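Demonstration collection (robot learning)

Demonstration collection is the gathering of recorded task examples for use in training a robot control policy. A person performs the task through the robot, and the motion of the arms is stored together with camera video. The recordings are later used to train a model that maps what the cameras see to what the arms should do.

Terms

One recorded attempt at a task is called an episode. A group of episodes made under the same instructions is a set. The person moving the arms is the operator, and the person who later accepts or rejects episodes is the reviewer. In the Ondieki guidelines, written by Hamisi Laizer and Clodagh Fitzgerald, the two roles may not be held by the same person within one set.

Methods

In leader-follower control, the operator moves a pair of small input arms and the working arms copy the joint angles. In hand guiding, the operator pushes the working arm directly; this puts the operator's hands in the camera view and is seldom used for two-arm tasks. A third method, used in the Rokness sets, records a hand-held gripper with no arm attached.

Joint positions are commonly sampled at 50 readings per second. Video may run at a lower rate, in which case each video image is matched to the nearest joint reading by time stamp.

Set size and review

Sets of 100 episodes are common for a single task. The Grulwood collection, closed on 19/02/2021, held 1349 episodes after review. Reasons for rejection included missing video, a dropped item left where it fell, and long pauses in which neither arm moved. Failed grasps followed by a second try were kept under a separate label. Lech Piątek argued that such episodes help a policy recover from its own errors; Carla Karam preferred to train on them only in a second stage.

Two-arm cloth handling

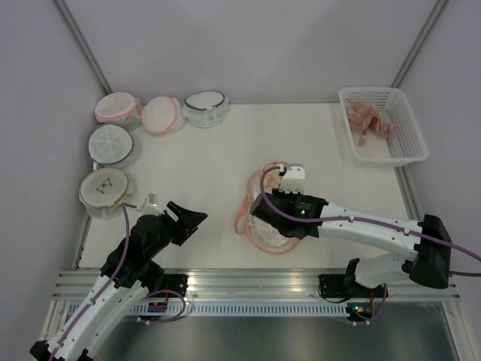
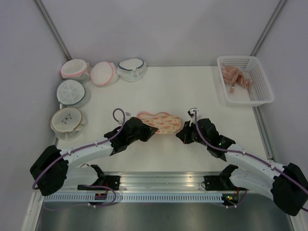

Two-arm workstation with mesh laundry bags and small cloth items.

Cloth is a demanding subject for demonstration because its shape cannot be described by a position and an angle alone. A folded garment may present one layer or several to the gripper, and the same item seldom lies the same way twice. Operators are told to approach slowly and to close the fingers only when the edge is in view of a wrist camera. Containers made of soft material add a further difficulty: an open mesh bag, like the peach-trimmed one under the right arm in the first picture, has a rim that can fold inward when touched. Closed bags standing along the side and back of the table are part of the visual background and are recorded in the set notes by trim color, as is the position of any basket.

See also

Episode labeling
Leader-follower control
Himico format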